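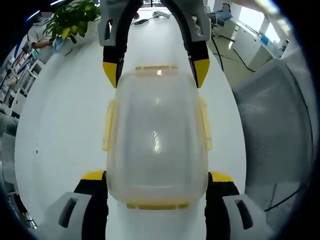
Container on the long table, lid on, yellow tabs at the sides.

Reading time: 2 min

19 October 2024

Food box trial, continued. I am very pleased with how this one is going! We started back in May with a cupboard full of odd tubs and no plan at all, and now there is a proper method, a kitchen scale that holds its zero and a box I would happily take home.

The box is the Grilwood one with the two side tabs. I like it a lot. The frosted sides hide scratches well, the rounded corners wipe out with one pass of a cloth, and the tabs give a nice clear snap. Compare that with the Skarkent tub, where you press all the way round the rim and then go round again to be sure.

Leak test as before: fill with tap water, close, dry the outside, weigh, lay it on its side on kitchen paper overnight, weigh again. Fill was 1,000 g by the scale this time, which leaves a good gap under the lid. Overnight loss 2 g. Two! The Skarkent lost 464 g in the same test and soaked the paper, the tray and a corner of my notes (pages still wavy, sorry to whoever reads them next).

The lid count is on the sheet pinned inside the cupboard door. One open and one close is a single cycle, both tabs each time, no cheating with one tab. Total stands at 3,189. The snap is a touch softer than when we began, but it still sounds like a snap — I closed my eyes and tried it against the spare and could only just tell them apart.

Smell test next. Chopped onion, closed box, a day in the fridge beside an open dish of butter, then we all have a sniff of the butter and write down a score before talking. Last time we talked first and everybody agreed with whoever spoke loudest.

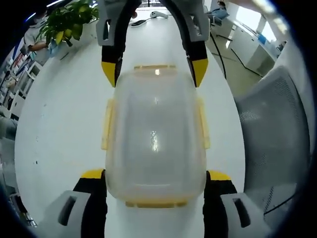

Eliseo Olvera thinks the water test flatters every box we own, and wants the next round done with something thin and oily, since a lid that holds water can still let salad dressing creep along the seam. He would also like the boxes warmed first, because that is how people fill them at home, straight from the pan.

Good points, both. I will do the oil round with the Grilwood and the spare together, same shelf, same night. Rapeseed oil is fine, there is a bottle left from the Cuevas jars. Warm fill after that, and I need to look up what the lid is rated for before pouring anything hot into it.

To do:
- more kitchen paper
- wash the seal with a soft brush, then dry it off the lid
- copy the May weights onto the new sheet
- ask Rerkent if they sell the seal on its own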